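Home | Reviews | Kitchen | Laundry | Garden | Contact

Lerken Under-Bench Compost Caddy: four months in

By Malathi Sundaram

14 comments | 35 shares 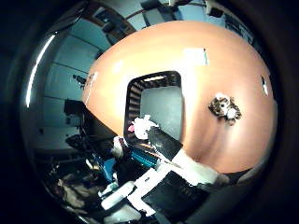
I bought the Lerken caddy in February, when our council switched to a weekly food scraps pickup and the bucket we'd been using under the sink started to smell. It cost $136 with the wall bracket and one packet of liners. There are cheaper caddies, and I had two of them before this one, so I'll compare as I go.

The body is a double-walled plastic bin with a lift-out inner pail. The pail holds enough for the two of us for four days, or two days when my sister's kids are staying. The lid closes on a rubber seal and you need to push down on the back corner to get it to catch. I didn't work this out for the first week and thought the seal was faulty.

Smell control is good. There's a charcoal filter in the lid, and with the lid properly shut I can't smell anything with the cupboard door open, including the time we left prawn shells in it overnight. My old Orkitz caddy had a filter too, but it sat loose and fell into the scraps whenever the lid was opened quickly. The Lerken one twists in and stays put. Replacements are meant to last three months. I changed mine at ten weeks and it probably had a bit more life left in it.

Fruit flies are the other test. We had a few in March and none since. I rinse the pail each time it's emptied and leave it upside down on the dish rack, which I did with the Orkitz as well, so I'm giving the lid the credit.

The bracket is the weak part. It comes with four short screws that were no use in our chipboard cupboard. I used longer ones from the shed and it's been solid. The instructions show the bracket fitted on the left-hand door only, but it works on either side if you flip the plate. Measure before you order, as you need 35 cm of clear height to lift the pail out, and our S-bend only just allows it.

Liners are an ongoing cost. Lerken's own are sold in packs of 150 and fit well. I've also tried the Kirnovine compostable ones, which are cheaper and a little too narrow, so they slide down once there's any weight in them. A big rubber band around the rim fixes that. Check which liners your council accepts before buying in bulk.

Cleaning is easy apart from the hinge, where coffee grounds collect. An old toothbrush gets them out. The inside of the pail has stained slightly from beetroot and turmeric.

Asnakech Ayele reviewed the larger bench-top model for us last year and found the lid stiff. Mine was stiff too and loosened up after a month.

I'd buy it again at this price, with better screws on hand. I wouldn't pay much more, and at the full retail price of over $200 I'd go back to a plain pail and empty it more often.

Rating: 4 out of 5

Share | Print | Save

Previous review | Next review | Back to Kitchen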